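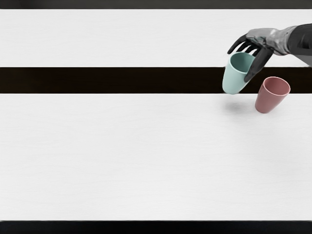 How often should you descale a kettle if you live in a hard water area? Every four weeks if you use it daily, and every eight if it only comes out for the odd cup of tea.

Newsletter > Kitchen Notes > Limescale

Print this item | E-mail this item

2023-05-22

I moved to this side of the county from a soft water town, and I'd never given limescale a thought in my life. Then came the first month of tea with bits floating in it! I blamed the tea bags, then the milk, then (unfairly, sorry) the shop I'd bought the kettle from. It was the water all along.

So I've been trying things out, and quite a few of you wrote in with your own methods after the last issue. Thank you for those, I read every one. The one I keep going back to is plain citric acid. I buy it in a bag from Varkitz, the hardware shop by the bus station, and it does the job without making the kitchen smell like a chip shop. Two tablespoons in a litre of water, bring it to the boil, switch off at the wall and leave it for 40 minutes. Pour it away, rinse twice, boil a fresh kettle and tip that down the sink as well. Then you can have your tea.

White vinegar works too, and plenty of you swear by it, but I find the taste hangs about for a day or so — my first cup afterwards always makes me pull a face. Lemon juice is lovely if you happen to have lemons going soft in the bowl. You need a lot of it, though, and it won't shift a thick crust.

A word on the thick crust. If yours has been building up since last September (mine had!), one go won't clear it. Do it twice, a day apart, and please don't go at it with a knife. I scratched the bottom of a perfectly good kettle that way and it furred up even quicker afterwards. If there's a little mesh filter in the spout, pull it out and leave it in a mug of the same mixture while you wait.

Somebody asked whether filter jugs are worth it. I've had a Clurnila jug on the worktop since the winter and I like the taste of the water, and the kettle does stay cleaner for longer. The cartridges add up over the year, so I only fill it for drinks and use the tap for everything else, pasta included.

Coffee machines are a different matter and I'm not going to pretend I know about all of them. Go by the booklet. Mine is a Ploltik and it's fussy, it wants its own powder and sulks with a red light until it gets it.

Next time it's shower heads, which I've been putting off. If you've got a trick for the kind that won't unscrew, send it my way before I reach for the sandwich bag and elastic band again.

Print this item | E-mail this item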